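Comparing Two-Finger Grippers in Simulation Before You Buy One
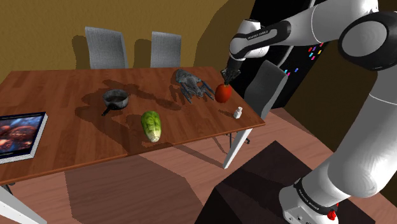 3 min read

If you're trying to pick a gripper for a tabletop arm, do the first round in simulation! You can break as many tomatoes as you like, and swapping one gripper for another takes a couple of lines in a config file instead of an afternoon with a hex key.

I use a Franka arm on a pedestal at the end of a dining table, with a plain two-finger gripper as the baseline. Everything else gets compared to that.

What you need

A simulator with decent contact physics, an arm model you trust, and a model of each gripper you want to try. I'm comparing the stock fingers with a wider pair that Torunn Bråten drew up for our Borkdale project.

Step 1: Set the table

Mix your shapes. Mine has a round red fruit, a small saucepan, a leafy head of cabbage or lettuce, a salt shaker, a flat tablet and a spidery metallic figure with splayed legs (my favorite, it's horrible to grasp). Leave space between things on the first pass. You want to learn about the fingers, and clutter can come later.

Step 2: Start with the round one

Come in from straight above with the fingers pointing down, and close slowly. Round objects show you right away if your friction is off: too low and the fruit squirts out sideways, too high and it sticks like glue and every gripper looks brilliant. Tune this before you touch anything else.

Step 3: Run the same grasps with each gripper

Fix the random seed, then do 15 tries per object. Count a success only if the object is still held 2 seconds after the lift. Save the finger positions along with the result, so you can tell a solid hold from a lucky pinch.

Step 4: Try the awkward stuff

Go for the saucepan by its handle, then by its rim. The tablet is a great test too, lying flat with one edge over the side of the table. Can your gripper get at that edge without the wrist hitting the tabletop? My first approach path couldn't, and I had to tilt the hand.

Step 5: Change the light

If you're picking from camera images, move the lamp and run it all again. Long dark shadows across the wood can really confuse a detector, and it's so much nicer to find that out now.

Next up: the wider fingers, and a much messier table.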